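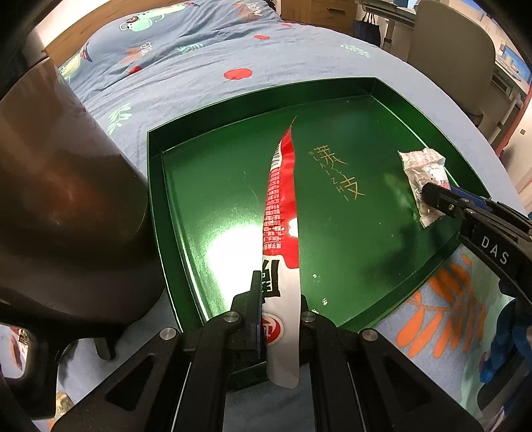
把持作業技術フォーラム > 不具合・安全 > 手持ちグリッパ

件名：細長い軟包装品の把持時に生じる開度値の異常および指挟み事象について

投稿者：drurneto_anzen(スレッド作成者)
投稿日:2020年10月22日

Drurneto計画の安全担当です。手持ちグリッパによる菓子包装の取り出し作業で確認された不具合について報告いたします。同種の機材をご使用の各位におかれましては、類似事象の有無をご教示くださいますようお願い申し上げます。

作業は、縁の立ち上がった金属製トレイに置いた個包装品を、左右の手に持ったグリッパで一点ずつつまみ、トレイ外へ移すものです。作業場所は一般の居室を想定しており、寝具の上にトレイを直接置く条件も含みます。

事象1。細長い包装品を把持した際、ジョーが物理的に閉じているにもかかわらず、記録上の開度が途中の値で停止する。約300件の記録を点検した結果、96件に同様の停止が認められました。

事象2。上記の停止が起きた状態で作業者がトリガを戻したところ、ジョーが直ちに開かず、短い遅れの後に急に開く。さらに、包装を手で外そうとした作業者が指先をリンク部に挟む事象が1件発生しました。外傷はありませんでしたが、当計画では事故に準ずるものとして扱い、該当機の使用を停止しております。

グリッパはAkden製の平行開閉型、開度記録はTrisachの収録ソフトウェアによります。原因の切り分けについて、ご意見を賜りたく存じます。

投稿者：L.Górecki

Stępień試験室のLucyna Góreckiと申します。当室でも同型機を使用しております。

事象1につきましては、包装の端がリンクの肉抜き部に入り込んでいる可能性をまず確認されるべきと考えます。ねじれた形状の細長い袋は、中央をつまむと余った端が垂れ、指の根元側に回り込むことがあります。当室では、閉動作の途中で薄いフィルムがリンクに巻き込まれ、動きが渋くなった例を7件記録しております。

次の点をお知らせください。
・停止した開度の値は毎回一定か、ばらつくか
・左右いずれのグリッパに偏るか
・パッドの貼り替え後に発生が増えていないか

投稿者：drurneto_anzen

Górecki様、早速のご回答に感謝申し上げます。

停止値は一定しておりません。左右では右手側がやや多いものの、作業者の利き手の影響を除いておりませんので、機体差とは申し上げられません。パッドは直近で貼り替えておりますが、貼り替え日が機体別に残っておらず、前後の比較ができない状況です。記録の不備につきましては当方の責任であり、様式を改めます。

投稿者：kiroku_kanri

収録系の保守を担当している者です。機械側の要因に絞るのは早計ではないかと存じます。

開度値の停止は、Trisachの収録ソフトウェアが値の更新を取りこぼした場合にも生じ得ます。当方の環境では、左右二台を同時に接続した際に片側の値が更新されず、最後に受信した値がそのまま書き込まれる現象を確認しました。この場合、ジョーが正常に閉じていても、記録上は途中で止まったように見えます。

96件のうち、時刻印だけが進み、開度値が末尾の桁まで完全に同一の区間があるかをご確認ください。実際に機構が引っ掛かっているのであれば、値にはわずかな揺らぎが残るはずです。

投稿者：L.Górecki

kiroku_kanri様のご指摘は事象1の説明としては理解いたしますが、事象2を説明しておりません。記録の欠落によってジョーの開きが遅れることはなく、作業者の手元で遅れが感じられている以上、機構側に抵抗があったとみるのが自然です。

また、記録側の問題と整理されることにより、該当機が点検を経ずに作業へ戻されることを懸念しております。指挟みが生じた機体については、原因が確定するまで使用停止を継続すべきであると考えます。

投稿者：kiroku_kanri

使用停止の継続に異議はございません。当方が申し上げたのは、二つの事象が同一の原因によるとは限らないという点です。96件すべてを機構の引っ掛かりとして数えれば、発生率を過大に見積もることになり、対策の優先順位にも影響いたします。

投稿者：G_Walczak

Genowefa Walczakと申します。作業手順書の作成に携わっております。両氏のご議論とは別に、手順面から意見を申し述べます。

指挟みの直接の契機は、作業者がグリッパを保持したまま、反対の手で包装を外そうとした点にあります。原因が機構であれ記録であれ、この行為を手順で禁じていないことが問題です。当方の手順書では次のとおり定めております。

(1) 包装が離れない場合は、グリッパをトレイの上に置き、トリガから指を離す。
(2) ジョーの動きが止まったことを目視で確認する。
(3) 包装の除去には樹脂製のピンセットを用い、リンクの開口部に指を入れない。
(4) 除去後は空の状態で開閉を行い、渋りがあれば当該機を作業から外す。

加えて、寝具の上にトレイを置く条件は見直しをお勧めいたします。柔らかい面ではトレイが傾きやすく、作業者は無意識にグリッパを押し付けます。指先側に余分な力が加われば、リンクの動きにも影響するものと思われます。

投稿者：drurneto_anzen

Walczak様、具体的な手順をご提示いただき、ありがとうございます。(1)から(4)は当計画の暫定手順として採用させていただきます。

一方、寝具上の条件につきましては、生活環境での作業を対象とする計画の趣旨から、削除は困難です。トレイの下に薄い板を敷く案も検討いたしましたが、敷いた時点で別の条件となるため、収録担当の同意が得られておりません。

投稿者：G_Walczak

趣旨は承知いたしました。ただし、条件の維持を理由に作業者の安全が後回しになることは認められません。板を敷かないのであれば、少なくともトレイの傾きを作業開始前に確認し、押し付けが必要となる位置の包装は対象から除くべきです。

投稿者：L.Górecki

縁の斜面に掛かった包装についても同様のことが申せます。斜面では指の先端が均等に当たらず、片側のパッドに荷重が偏ります。当室では、片側だけパッドの端が浮き、そこにフィルムが挟まった事例がありました。貼り替え時には左右のパッドの端の浮きを併せて点検くださいますようお願いいたします。

投稿者：drurneto_anzen

中間報告を申し上げます。

96件の波形を再点検したところ、kiroku_kanri様のご指摘どおり、開度値が完全に同一のまま続く区間を持つ記録が多数を占めました。これらは収録側の更新停止とみております。他方、値に揺らぎを残したまま停止した記録が14件あり、指挟みが生じた回もこの中に含まれます。

この14件に係る機体を分解したところ、リンク内側の軸付近から透明なフィルムの小片が見つかりました。いつ入り込んだものかは特定できておりません。Akdenの窓口へ現品の写真と所見を送付し、回答を待っております。

投稿者：kiroku_kanri

ご確認に感謝いたします。更新停止の件は当方からTrisachへ報告いたしますので、該当区間の時刻印と接続構成を、作業者の氏名を除いた形でご提供ください。

なお、更新停止を含む記録を学習用に残されるかどうかは別途ご判断が必要です。当方では、開度値が同一のまま続く区間を含むものは一律に除外しております。

投稿者：L.Górecki

一律の除外には賛同いたしかねます。映像側に異常がなければ、開度値のみを欠測として扱い、記録自体は保存すべきです。特に把持に失敗した回は、後日の原因調査において代替がききません。

投稿者：drurneto_anzen

記録は当面すべて保存し、欠測の印を付す方針といたします。学習への使用可否は収録担当と協議中です。

使用停止中の機体は、Akdenの回答を受領し、空開閉の点検に合格するまで再使用いたしません。リンク側面を覆う仮カバーの試作も進めておりますが、手首側の視界を妨げるとの意見が作業者から出ております。カバーの形状について先行例をお持ちの方は、本スレッドへご投稿ください。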